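Sorting blocks, again

28th April

Every parenting list I read says the same thing: get plain wooden blocks, sort them by colour or by shape, and watch the little brain grow. I have my doubts. The Trimeck set came in December with a leaflet promising "3000 ways to play", and I would love to meet whoever got past 13.

My main grumble is the mixing. Red and blue together, cylinders in with cubes and stars – is that sorted or just heaped? The leaflet calls it a "free group". I call it a pile. And the stars are awkward things to store, all points, so the box from Vidal that was meant to hold the lot has never shut properly.

I will give them this much, a board helps. Blocks on carpet fall over. On a flat bit of wood they stay where they're put, and clearing up takes 10 minutes, which I still think is too long for a toy. 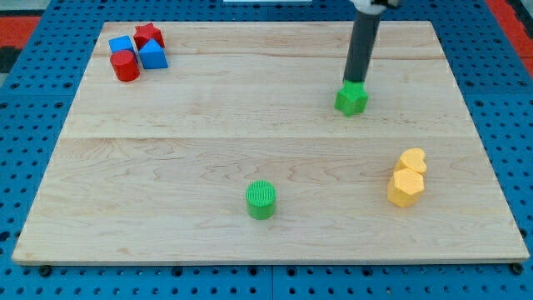
Maureen thinks I'm being unfair on the stars, and says hers went in a drawstring bag years ago and have given no trouble.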